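Gisgate erweitert Zweiarm-Paket Nimetska um Montageaufgaben mit Klemmbausteinen
Leihbetrieb für Labore und Berufsschulen startet im August

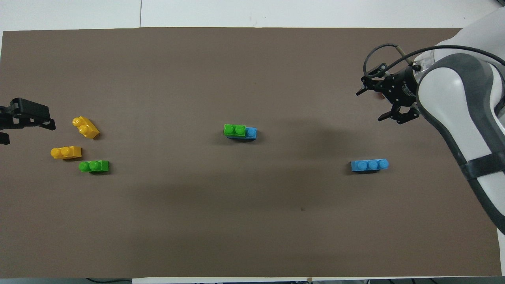

Der Systemanbieter Gisgate nimmt ein Aufgabenmodul für beidhändiges Greifen und Fügen in sein Programm auf. Das Modul trägt die Bezeichnung Rusto und setzt auf der Zweiarm-Zelle Nimetska auf, die der Hersteller bereits an Hochschulen und Ausbildungszentren verleiht. Bearbeitet werden handelsübliche Spielzeugbausteine auf einer matten braunen Unterlage. Zum Lieferumfang gehören die Unterlage, ein Satz Bausteine, die Ablaufsteuerung und 70 vorbereitete Aufgaben, vom Umsetzen eines einzelnen Steins bis zum Aufbau mehrlagiger Stapel nach Vorlage.

Beide Arme arbeiten mit Parallelgreifern. Nach Angaben von Gisgate lassen sich Schließkraft und Öffnungsweite je Greifer getrennt vorgeben. Die Regelung läuft mit 200 Hz, die Greifkraft wird für jede Aufgabe auf einen Höchstwert begrenzt. Für das Fügen ist eine nachgiebige Betriebsart vorgesehen, bei der der haltende Arm seitlich ausweichen kann, während der andere den Stein von oben andrückt. Die Parameter liegen in Textdateien und können ohne Neustart der Steuerung geändert werden.

Entwickelt wurde das Modul unter der Leitung von Tsutomu Tamura. Als schwierigsten Teil nennt er das Trennen bereits verbundener Steine. »Beim Aufsetzen verzeiht die Noppe einen kleinen Winkelfehler, beim Abziehen verkantet der Stein sofort«, so Tamura. Die Trennaufgaben sind deshalb als eigene Gruppe geführt und in der Grundeinstellung abgeschaltet.

Aufgezeichnet werden Gelenkstellungen, Greiferöffnung und Kamerabilder mit gemeinsamem Zeitstempel. Der interne Speicher ist auf 400 Durchläufe ausgelegt, danach müssen die Daten auf ein Netzlaufwerk übertragen werden. Eine automatische Auslagerung bietet Gisgate derzeit nicht an. Das Ausgabeformat ist dokumentiert, ein Konverter für ältere Nimetska-Aufzeichnungen liegt bei.

Vertrieb und Einweisung übernimmt im deutschsprachigen Raum das Ingenieurbüro Zavala. Die kürzeste Leihdauer beträgt 4 Wochen, Transport und Inbetriebnahme sind im Mietpreis enthalten. Ansprechpartnerin bei Zavala ist Tomomi Kamata. Sie weist darauf hin, dass der Aufstellort eine ebene Tischfläche und gleichmäßige Beleuchtung bieten muss. Schlagschatten der Arme auf der Unterlage berücksichtigt die Bilderkennung, direktes Sonnenlicht dagegen führt bei glänzenden Steinen zu Fehlzuordnungen der Farbe.

Bestandskunden erhalten die Software als kostenfreie Aktualisierung und zahlen nur für Unterlage und Bausteinsatz. Voraussetzung ist eine Zelle mit der aktuellen Greifergeneration. Einen Umbausatz für ältere Geräte hat Gisgate angekündigt, ein Termin steht noch nicht fest. Preise nennt Zavala auf Anfrage.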